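Chapter 11
Friction: The Force That Says "Stay Put"

Push a heavy bookcase across a floor and, for a moment, nothing happens. You push harder. Still nothing! Then all at once it gives, and it slides along with much less effort than it took to get going. You have just met both kinds of friction in this chapter – static friction, which holds things still, and kinetic friction, which drags on them once they move.

Friction gets blamed for worn shoes and squeaky hinges, but try to picture a day without it. You couldn't walk to class, tie a knot, or strike a match. A nail would slip right back out of the wall. Even a violin would go silent, for the bow has to catch and release the string over and over to make it sing.

In Section 11.1 we follow Lena Rutkowska, a student in Fendham, as she drags a loaded sled over packed snow one December and finds that 29 newtons will keep it moving but won't start it. Why not? Hold on to that question, we'll be coming back to it.

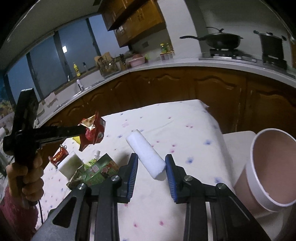

Surfaces that feel smooth to your hand are full of tiny hills and valleys when you look closely enough, and what happens where those hills touch is still a lively area of research. Section 11.2 takes you down to that scale. After that come ramps (my favorite part!), where you'll tilt a board until a block just begins to slide and work out the coefficient of static friction from the angle alone.

Before you start, review free-body diagrams and try Problem 19 from the last chapter again.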